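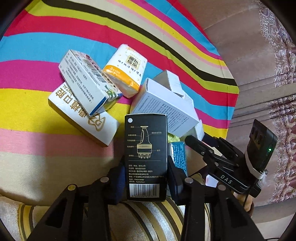
Packaging on striped fabric, including the box for a scalp applicator.

How to Clear Out a Bathroom Cabinet in One Evening

By Angeliki Gkikas

My bathroom cabinet has two shelves, one door, and a hinge that gave up in January. When I finally emptied it I found three tubes of the same hand cream, each squeezed from a different end, and a sunscreen I remember packing for a trip with somebody I no longer speak to. It took me one evening to sort out. Before that it took me four years to start, but I've left that part out of the instructions.

What you need

Two trash bags (one for trash, one for recycling)
A shoebox or something shoebox-sized
An old sheet or blanket you don't mind getting lotion on
A damp cloth and some dish soap
A permanent marker
60 minutes, plus whatever you lose to reading old labels

You don't need storage bins yet. I know the clear ones with the little handles are on sale. They're always on sale. If you buy them first you'll fill them with the things you should be throwing out, and then you'll have tidy garbage.

Step 1: Empty the whole thing

Spread the sheet on your bed or on the floor and bring everything out to it. Take the shelves out if they lift out. Check behind them, where the bobby pins live.

Do the whole cabinet at once. I've tried the shelf-by-shelf method, and what happens is that everything from the top shelf moves to the bottom shelf, you feel wonderful, and then it's time for dinner.

Include the satellites: the windowsill, the edge of the tub, the basket on top of the toilet tank, the toiletry bag you never unpacked. My friend Kohei Kikuchi did a very thorough job on his cabinet and left out the drawer underneath it, which held more than the cabinet did. He says it doesn't count because it's a drawer.

Step 2: Take things out of their boxes

Pull every tube, jar and gadget out of its carton. A surprising number of cartons will be empty. I had been giving shelf space to a box of nothing from Cident since my last apartment, and moving it aside every morning to reach the floss.

Before you flatten a carton, look it over for three things:

The expiration date, which is sometimes printed on the box and not on the tube.
Directions or warnings you might want later.
A batch number, if you bought the thing recently and might return it.

If there's a date on the box and none on the product, copy it onto the product with the marker. If the directions are in a language you don't read, run them through a translation app on your phone before the carton goes. The results can be a little poetic, but you'll usually get the gist of how long to leave it on and where not to put it.

Cardboard goes in the recycling. Plastic windows and foil liners mostly don't, depending on where you live, so tear those out first.

Step 3: Make four piles

Pile one is what you used this month. Toothpaste, deodorant, the good moisturizer. It'll be small. Mine came to 21 items and I'd have guessed triple that.

Pile two is what you use sometimes and would miss: bandages, tweezers, cold medicine, the heat rub for when you've slept wrong.

Pile three is what's unopened, in date, and never going to be used by you. Gift sets go here. So does anything in a scent you bought for the person you were planning to become. I had an entire El Fassi bath range in this pile and I don't own a bathtub.

Pile four is everything else. Be brave about pile four.

If you get stuck on something, hold it and ask when you last used it. If the answer begins with "Well," it's pile four.

Step 4: Check the dates

Many cosmetics have a tiny drawing of an open jar with a number and an M inside. That's how many months the product is meant to last after opening. 12M is a year. You won't know when you opened it. Go by smell, texture and color: if it has separated, gone grainy, changed shade or started to smell like crayons, it's done.

Some things deserve less mercy than others:

Mascara and liquid eyeliner: a few months, and sooner if you've had an eye infection.
Sunscreen: go by the printed date, and toss anything that spent a summer in a car.
Eye drops and contact lens solution: follow the label exactly.
Medicine: once it's past the date, out it goes.

Don't put old medicine down the sink or the toilet unless the label specifically tells you to. Many pharmacies take it back. Put it in the shoebox, write PHARMACY on the lid, and leave the shoebox by the front door, where you'll trip over it until you deal with it.

Step 5: Clean the cabinet while it's empty

Wipe the shelves with the damp cloth and a drop of dish soap, then again with plain water. Toothpaste rings come up if you lay the wet cloth over them for five minutes. Hair spray residue takes rubbing alcohol and some muttering.

Let it all dry with the door open. Mine stays open by itself now, thanks to the hinge, so I've always got that going for me.

Step 6: Put back less than you think

Pile one goes at eye level. Pile two goes above or below it, with the small stuff in a cup or an old mug so it doesn't topple every time you reach past. Medicine is better off somewhere else entirely if you have the space – bathrooms get steamy, and most pills would prefer a dry closet shelf, out of reach of children.

Hair tools with teeth, bristles or nozzles should be rinsed and dried before they go back. Stand nozzles upside down on a towel overnight. Look inside first. I'm not going to describe what was in mine.

Pile three should leave the house within the week. Shelters often want unopened toiletries, though call and ask before you turn up with a bag of bath salts. My neighbor Marianna Laskowska took most of mine, including a Trutside foot mask she has since offered back to me twice.

Pile four is trash. Squeeze out what you can into a paper towel, bin that, and rinse the bottles for recycling if your town takes them.

Keeping it that way

One in, one out works, if you're that kind of person. I put a strip of masking tape inside the door instead and write on it whatever I've run out of, so I stop buying hand cream from memory. It's been up for a while now. It says "floss" and, lower down in pen that has started to run, "hinge."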